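Course Handout 16: Moisture in Household Textiles
Module 2, Fibers and Drying

1. Regain

Moisture regain is the mass of water held by a textile divided by its oven-dry mass, given as a percentage. Moisture content uses the total mass as the divisor and is always the lower figure. The two are often confused in trade documents, so check which one a data sheet means before copying a value into your lab report.

Cotton takes up water readily – its cellulose chains carry many hydroxyl groups. Polyester has few such sites and holds most of its water between the fibers. A blend falls somewhere between the two, depending on fiber ratio and yarn structure.

2. Free and bound water

A spin cycle removes free water only. Bound water leaves by evaporation and needs more energy per gram as the fabric gets drier. For the Sinlow terry sample used in the January lab, the dry mass was 900 g and the mass after spinning was 142 percent of that value. Work out the mass of water remaining and keep the result for Section 4.
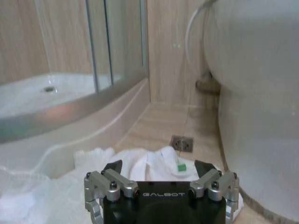 3. Drying periods

In the constant-rate period the surface stays wet and the drying rate is set by air temperature, humidity and air speed. In the falling-rate period, water must first travel from inside the yarn to the surface, and extra airflow has less effect. The moisture level at which one period gives way to the other is called the critical moisture content.

Folds change the result. A folded region has less exposed area per unit mass and traps humid air, so it can still be in the first period when the flat regions have left it. Pusel looms produce a longer pile than the Clulach type, and the two should not be plotted on the same curve.

4. Exercise

Plot mass against time for your sample, mark the critical point and estimate the constant rate from the slope. State the room humidity. Reports without units on both axes will be returned – see the marking sheet.

Reading: Beneš course reader, chapter 2, sections on sorption and hysteresis.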